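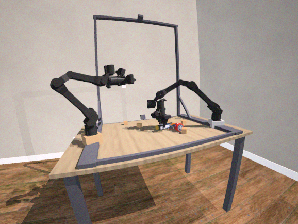 OPEN DAY – TWO-ARM TABLE DEMO – PRE-OPENING CHECK
Site: Mallbridge, demo room 2
Date: Mar 30, 2022
Checked by: Iqra Dhanial
Second check: Tarık Gezer
Result: OK to open with two items outstanding (see 6 and 11)

1. Arm mounting bolts, both sides – OK. Tarık put the wrench on all of them. Nothing moved.

2. Table frame and braces – OK. Crossbar checked by hand.

3. E-stop, operator desk – OK. Pressed twice, both arms held.

4. E-stop, visitor side – OK. Label was peeling, new one on.

5. Speed limit set to 200 mm/s – OK. Was on 500 from the rehersal. Fadime changed it and locked the setting. Do not unlock for "just one fast one".

6. Floor tape, visitor line – NOT DONE. Ran out of tape. Parveen is getting more from Ovard, needs to be down before first group.

7. Gripper fingers – OK. Pads clean, no cracks. Open/close 7 times each arm.

8. Cubes and small items – OK. No chips or sharp corners. Spares in the drawer under the screen. Kids will pocket these, count at lunch and at close.

9. Simulated run on the wall screen – OK. Same program as the live one, start it first so people see the moves before the arms go. Restarts from the menu if it hangs. It hung once for me, not since.

10. Cables – OK after fix. Power lead to the right arm was across the walkway, now behind the table and under a cover.

11. First aid kit – PARTIAL. Kit is there, eye wash is past date. Zeeshan to swap with the one from the Tanabe room.

12. Fire exit – OK. Was blocked by the Imach banner stand. Moved. Please leave it moved.

13. Group size – max 7 per run, one staff on the desk, one with the visitors. No one reaches over the table while power is on, staff included.

14. Operator briefing – Fadime and Zeeshan done. Parveen still to sign, will do it when she is back with the tape.

Comments
Room gets warm with the door shut – prop it open between groups.
Asset tag on the controller reads 1,815, the list has it blank. Added by hand, someone update the file.
Last September we had no one on the door and groups overlaped. Tarık is on the door this time.
Power off at the wall when done, not only at the desk.

I.D.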